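Print this article | E-mail this article

Filed under: Automation > Handling Equipment > Product Reviews

Teaching by Hand: The Ostermann Demonstration Kit

Manufacturers who have considered automating a packing bench or a kitting station will be familiar with the usual obstacle. The robot arm can be leased, the safety fence can be ordered from a catalog, and the floor can be marked out in a weekend. The programming is another matter. A task that a new employee learns before lunch may take an outside engineer several weeks to describe to a machine, and the description must be revised whenever the product changes.

The demonstration kit offered by Ostermann is intended for companies in that position. It consists of a hand-held gripper with a wide-angle camera, a charging stand, a set of printed markers and a subscription to the firm's processing service. An employee picks up the gripper and carries out the task in the ordinary way. The recordings are sent to Ostermann, which returns a control policy for a robot arm fitted with matching fingers. No arm is required while the recordings are being made, and the purchaser may defer that decision until the first results have been examined.

Ostermann asks for 200 demonstrations of each task. Our own trial, conducted over several weeks with the assistance of the engineering office at Unstead, suggests that this is a sensible figure for simple work and a low one for anything that involves thin or flexible items. A policy trained on 100 recordings of a box-closing task was adequate for a first assessment but hesitated when the box was turned. The full set corrected most of this.

The gripper is comfortable to hold for short periods. The trigger has a long travel and a light spring, and employees with small hands had no difficulty in closing it fully. After an hour of steady use, several of those taking part reported tired wrists, and we would advise any purchaser to plan for shorter sessions with a change of operator. The manual, which is otherwise clear, says little on this subject.

Setting up the kit occupied one morning. The square markers must be fixed flat to the fingers, and the calibration routine will refuse to proceed if either is creased or badly lit. This strictness is welcome. An earlier product in the same class, the Witalwood hand unit reviewed in these pages last year, accepted poor calibration without comment and left the user to discover the fault in the finished policy.

The wide lens records a great deal more than the workpiece. Ceiling lights, railings, desks and colleagues on another floor may all be included in a recording, and this has consequences that a purchaser should consider in advance.
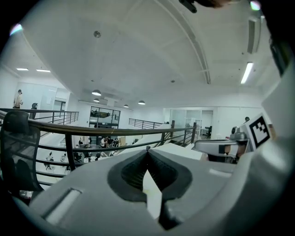

Employees should be told where recording will take place and how long the files are to be kept. Ostermann deletes uploaded material on request, but the standard contract does not set a date for doing so, and we recommend that one be written in. Companies that handle customer documents should also keep them well away from the recording area - the lens is sharp enough to make this a matter of ordinary caution.

Turnaround was satisfactory. The service undertakes to return a policy within 72 hours of the final upload, and it did so on each occasion. A set submitted on a Friday was ready when the office reopened. Support was courteous, although questions about force settings were passed to a second team in Hellham and took longer to answer.

The principal weakness lies in the reporting. Of 107 recordings in one batch, nine were rejected, and the accompanying report gave the same short code for all of them. An employee who is not told what went wrong cannot be expected to improve, and a sentence of explanation beside each rejected file would add considerably to the value of the service.

The kit is sold with one gripper. A second may be added at a reduced price, and companies intending to record two-handed work will need it from the beginning, as the two units must be calibrated together. Replacement finger pads are supplied in pairs.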